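# How Do You Look After a Robot?

Robots don't get colds. They don't skin their knees or lose their teeth. But they do get dusty and a little bit worn out, and sometimes they need a helping hand (or a helping wrench!). Let's visit one robot and find out how people keep it in tip-top shape.

Our robot lives in a workshop in Risville. Its name is Virág, which means "flower" in Hungarian. Virág is a robot arm, and its job is to pick up small blocks and put them into machines. It can do this 524 times before lunch, and it never once asks for a snack!

## First, Everybody Stops

Before anyone touches Virág, the robot has to be switched off. There is a big red button on the wall for emergencies, but for everyday jobs the workers use a special switch with a lock. They turn the switch, snap the lock shut, and put the key in a pocket. Now the robot can't start moving while somebody's fingers are in the way.

Then they wait a little. Some parts of a robot can stay warm after it has been working hard, just like the back of a TV.

## Clean Hands for a Robot

At the end of Virág's arm is a **gripper**. A gripper is a robot's hand. Yours has four fingers and a thumb, but Virág's has only two fingers, and they slide toward each other like a crab's claw closing.

On the inside of each finger is a **pad**. The pads are the part that does the touching. Think about the soles of your sneakers. When they're new, you can run and stop without slipping. When they get smooth and shiny, whoops! Gripper pads wear down too, so the workers check them every morning. They wipe off the dust with a soft cloth and look for cracks. If a pad is too worn, off it comes and on goes a new one.

**Try it yourself!** Pick up an eraser using just two fingertips. Now put a little hand lotion on those fingertips and try again. Was it harder? That's why a robot needs clean pads!

## Teaching the Robot Where Things Are

Imagine somebody moved your bed during the night, just a tiny bit. You'd probably still find it in the dark. A robot like Virág isn't so good at that. It goes exactly where it has been told to go, even if the thing it's looking for has moved.

So after every big cleaning, the workers have to show the robot its places again. They call these places **points**. One worker holds a control box and nudges the arm along, very slowly, until the gripper is in just the right spot. Then they press a button and the robot remembers it. Virág has nine points to remember. Going slowly is important here, and the arm creeps along at up to 20 millimeters a second. A snail would be impressed!

## Practice in a Pretend World

What if you want to try out a new move, but you're worried the robot might bump into something? You can use a **simulation**! That's a pretend world inside a computer, a lot like a video game. It can have a pretend robot, a pretend table, and pretend machines. If the pretend robot crashes, you just start over, and there's nothing to sweep up.

The workers in Risville try new moves this way. They might run the same move 100 times on the computer, changing one little thing each time. Maybe the fingers come in a bit lower, or the block is turned a bit more.
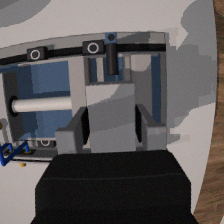

*A computer-made gripper with a gray block between its two fingers. Can you find the black pads and the white rod?*

Computer pictures are handy for another reason, too. You can look at the work from any side you like, even from places where your head would never fit. It's a great way to check whether there's enough room for the fingers next to all the other parts.

## Writing It All Down

Virág has a notebook. Well, the workers write in it, but it's all about Virág! They put down when the pads were changed, when the joints got fresh grease, and whether the arm made any funny noises. In January there was a squeak. It came from a loose screw in the cover, and it took one turn of a screwdriver to fix.

When everything is clean and checked, the workers step back behind the fence and take the lock off the switch. The first few moves are always slow ones. Then Virág goes back up to full speed, and the blocks start moving again.

## Words to Know

**Gripper:** the part of a robot that grabs things.

**Pad:** the part of a gripper finger that touches what it holds.

**Point:** a place the robot has been taught to go.

**Simulation:** a pretend world on a computer where you can test ideas.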